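Chapter 3
Household Chores and the Machine

After reading this chapter you should be able to:
– say why a task that is easy for a child can be hard for a robot;
– separate the three parts of a chore: finding, holding and placing;
– judge a claim about a "home robot" with some care.

3.1 The table that must be cleared

In March a small company in Rikmont, called Caron, invited the public to see a machine put away the shopping. The visitors waited for almost an hour. The machine took five objects from a table and dropped two of them. A newspaper wrote that the age of housework was over, and another wrote that it had not begun. Both had watched the same demonstration.

In this chapter we ask which of them was nearer to the truth. The answer depends on what we call a chore. In a factory, a robot arm may lift the same metal part 3000 times in one shift, and the part always lies in the same place. In a home, very little lies in the same place for long. Things are soft, shiny, half hidden or wrapped in thin plastic, and some of them break when they are pressed.

Let us take putting food into a box. First the packet must be found among other things. Then it must be held firmly enough that it does not slip, but gently enough that the contents stay whole. At last it must be let go in the right position – a step which is often forgotten when people write about robots. The Ravari method, which we study in section 3.4, treats these steps separately. The Grurov method, in section 3.5, learns them together from many demonstrations by people.

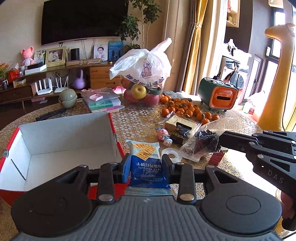

Figure 3.1 A packet of soda biscuits held upright between two gripper fingers, with an open box beside it. Bread and small oranges are on the same table.

Before you continue, look at a table in your own home. Choose one object which you think a machine could pick up today, and one which it could not. Write down your reasons and keep the paper – you will need it again for the exercises in section 3.6.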